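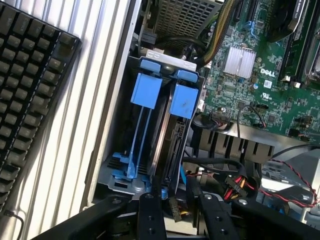

Seit April versuche ich, das Mitgliederverzeichnis unseres Ruderclubs Skornetside von einem Programm ins nächste zu bekommen. 1.451 Datensätze, bei 208 aktiven Mitgliedern. Der Rest ist Geschichte, teils sehr alte. Der Vorstand nennt das »mal eben rüberziehen«. Im Rechner sind zwei Plätze für Laufwerke, in einem steckt eine Festplatte, im anderen nur ein leerer Träger mit blauen Schienen. Ungefähr so ist auch das Verzeichnis belegt.

Das alte Programm heißt Lobo und kennt beim Feld »Status« vier Möglichkeiten: aktiv, passiv, Ehren und »siehe Zettel«. Den Zettel suche ich noch.

Das neue heißt Flelline und kennt kein »siehe Zettel«. Dafür fragt es bei jedem Import, ob ich mir sicher bin. Nein, Flelline. Weiter.

Eduardo Paiva steht sechsmal drin. Einmal als Paiva Eduardo, einmal mit dem Geburtsjahr 1900, einmal als Boot. Ich habe ihn angerufen. Er möchte bitte das Boot bleiben, das zahlt keinen Beitrag.

Jemand hat jahrelang Telefonnummern in das Feld »Schuhgröße« geschrieben. Warum ein Ruderclub Schuhgrößen erfasst, weiß keiner mehr so recht – wegen der Stemmbretter, heißt es. Ich habe Größe 43 und eine Vorwahl aus Skinelik gefunden, in derselben Zeile.

Fast 208 Leute haben auf meine Mail mit der Bitte um Prüfung ihrer Daten nicht reagiert. Zwei haben geantwortet. Die eine wollte wissen, wann der Grill wieder geht.

Heute um 23 Uhr der nächste Import. Wer morgen eine Mahnung für ein Boot bekommt: einfach melden, ich trag's dann bei Schuhgröße ein.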